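Water Notes: Hardness, Scale and the Spring Changeover

Starting in February, the Trorham supply zone will be fed from the Nyaga wellfield instead of the Eken reservoir while the reservoir intake is relined. The Vultham zone stays on its present source. Customers in Trorham should expect harder water for the length of the work, and a few household settings will need to be changed to match.

Eken water is soft. It comes off granite and picks up very little calcium on the way down. Nyaga water sits in limestone for a long time before it is pumped, and the dissolved calcium and magnesium stay in it through treatment. Neither mineral is a health concern at these levels. They do affect soap, heating elements and anything with a small opening that water passes through.

The changeover covers 1,475 service connections, of which 674 are on the upper pressure level and will switch first. The lower level follows once the valves at the Trorham booster station have been exercised and logged. During each switch, flow in some mains will reverse direction. This can lift fine sediment, and the water may look cloudy or slightly brown for a few hours. Run the cold tap nearest the meter until it clears. Do not run the hot tap first, as this draws the sediment into the heater tank.

Water softeners. Units set for Eken water will regenerate too seldom on Nyaga water. Enter the new hardness value printed on your next bill. If your unit has a timer and no meter, shorten the interval between cycles and check the salt level more often. Homes without a softener do not need to install one for a temporary change.

Water heaters. Scale forms faster at higher temperatures. Tank heaters set above the maker's recommended point should be turned down. Tankless heaters have narrow passages and are more sensitive – if yours has service valves, plan on one descaling flush midway through the work and another at the end.

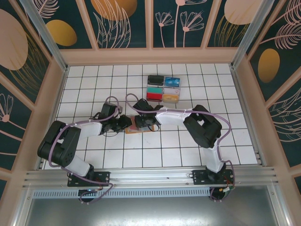 Dishwashers and coffee makers. Many dishwashers have a hardness setting in the menu, and it is often left where the factory put it. White film on glasses is usually calcium and comes off with vinegar. If it does not come off, the glass is etched, and the cause is more likely too much detergent in soft water. Coffee makers should be descaled on the schedule given for hard water in the manual.

Faucet aerators. Unscrew and rinse them after your zone has switched. Grit collects on the screen and reads as low pressure.

The lining contract covers 540 feet of intake pipe. When it is finished, Trorham will return to Eken water in the reverse order, lower level first. Softener settings should be put back at that time. Up to two further flushing runs may be needed on dead-end mains, and door tags will be left the day before.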